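Botaleo two-part soap box

Soap boxes get sold with a lot of promises, most of them about your soap lasting longer. We stock the Botaleo and we are not going to repeat the claim on the supplier's card, which talks about 300 washes from one bar. Hongjun Qin asked them how they got that number and is still waiting.

What you do get is a green slotted tray in a white base, plus a clear lid. Water goes through the slots and collects in the base. It will stay there until you tip it out. 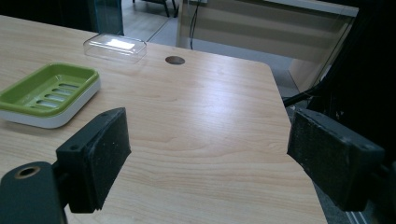
Tray in its base, lid off. Item 503.

The lid is good for travel. At home we'd leave it off, whatever the card says about "sealed freshness." A wet bar under a closed lid goes soft, and Sieglinde Thiele, who has sold soap for years, has never seen a box that changed that. Four long slots drain well enough for a normal bar. Thin slivers are another matter.

Will it mark the furniture?

The card says "safe on all surfaces." We doubt anything is. If yours will sit on pale wood, wipe under the base now and then, and don't let soapy water stand on the grain.
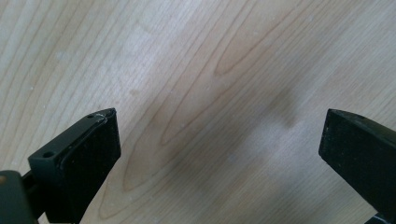
Ordering and returns

Sold singly or in packs of 2. One color combination only, green and white with the clear lid. Botaleo has been hinting at others since June; we'll list them when we have them on the shelf. Lids are not sold separately, so hang on to yours. Unused boxes can come back within 5 weeks. Questions go to Thilini Dissanayake at the Humholm counter.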